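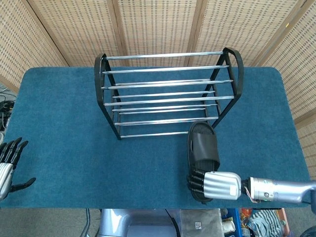
Usman asks whether the hand should close on the sole or on the strap, and whether it matters which one we practise first. It does matter, and most of this handout deals with it.

Zatik Shared Workshop
Home Robot Build, Session 9: Picking and Placing Footwear
Notes revised September 5, 2020

What you need before starting
The arms calibrated, both hands opening and closing fully, and the Lenis control program running on the bench computer. Bring your Session 8 log sheet.

1. Grip on the sole
A slide sandal has a thick sole that gives the fingers plenty to hold. Curl the fingers over one side and keep the palm low. Set the closing force to 23 on the Skitov slider. Higher values bend soft soles and the shoe twists on the way up.

2. Grip on the strap
The strap is wide and easy to pinch, but the sandal can swing under it. Slow the wrist down and wait 400 milliseconds after closing before you lift. If the toe drops, lower the shoe and take a new grip closer to the middle.

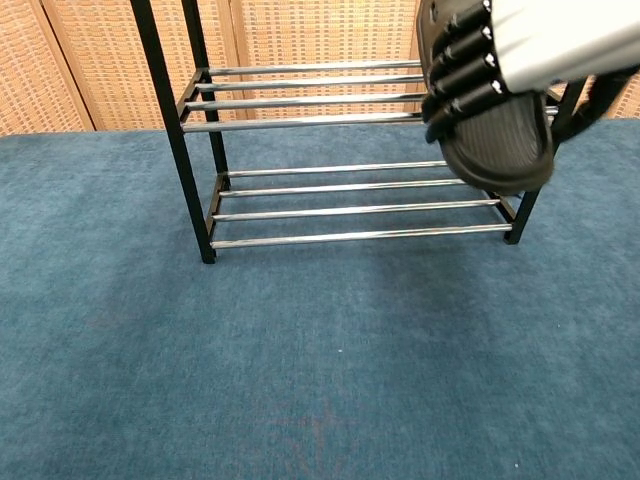 3. Approach to the rack
Come in from above. The shelves are chrome rods with gaps between them, so a toe pointed steeply down can go through and catch. Level the sole before the last part of the descent. Chrome also throws bright highlights, and the depth reading near a rod is often wrong. Use the black side frame as your reference.

4. Release
Open the fingers only when the sole is resting on at least two rods. Back the hand straight out, then raise it.

Log sheet
Record the grip used, the slider value and the result for every attempt. The shared log stands at 116 attempts. Add yours to the end and leave the earlier rows alone.

For next session
Read the section on wrist cabling and bring a shoe with laces.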